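I'll say it again for anyone setting up a bin-picking cell this October: leave the cables where you can see them. Every integrator I meet wants them tucked away in a smart sleeve, and every one of them charges you for it (ours quoted 900 for the dress pack alone!). Then a hose starts to rub and you've got the whole lot in bits on the bench before you even find it.

On our cell, which we call Walter, I can check the lot in 2 minutes with a torch and a cup of tea. Is it pretty? No. But I'd take a loop I can get my fingers round over a tidy one I can't, and I feel the same about clamps - give me a bin I can shift without ringing Skornex first. 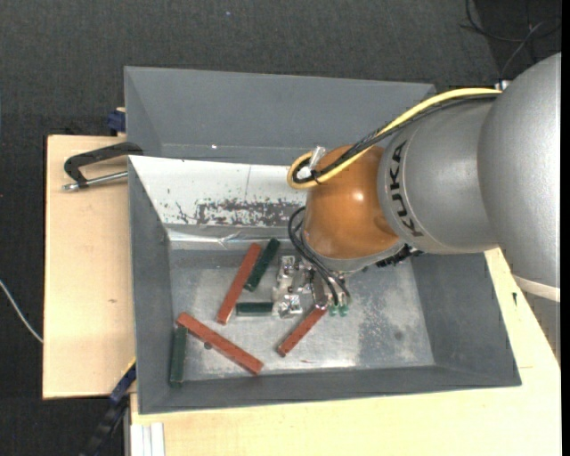 Cell upkeep

Yellow cable and black ones together over the orange wrist, thin hoses bowing out on their own down to the gripper. I look at the bends first, then the hoses, then the clamps by the bin. The worn coating inside the bin can wait, and I'm not losing sleep over scuffs.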